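Busteck Rail Bag 46

We made the first Rail Bag for people like us, who spend whole afternoons leaning on an airfield fence with a long lens and a sandwich, waiting for something with propellers to come around again. It sits on top of the rail (or the car door, or the hood, if you're a braver owner than I am) and takes the weight of your camera between passes, so your arms still work when the good stuff starts at four o'clock.

The 46 is the bigger of the two sizes, 46 centimeters long, and it suits lenses of 200 mm and up. The outer is a waxed canvas from Tetholm, which softens nicely after a season or so, and the strap comes in the same cloth. You get five feet of strap – plenty to loop under a rail and still have a tail to tuck away. Our tester Lachlan Tipoki took his to every warbird weekend he could reach last summer and sent it back in May for one new buckle, along with a very long letter about Mustangs, which we enjoyed.

Bags ship empty, to save you the postage. Dry rice or plastic pellets both fill it well. Colors are olive and sand, and the zipper is on the underside, where it can't scratch your lens hood.

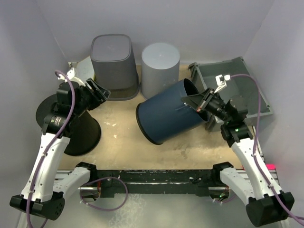
Will it fit over a double crowd barrier?
The 46 will, as long as the two rails are touching. For anything wider, add the Masis extension strap at checkout.

Price: $43, strap included.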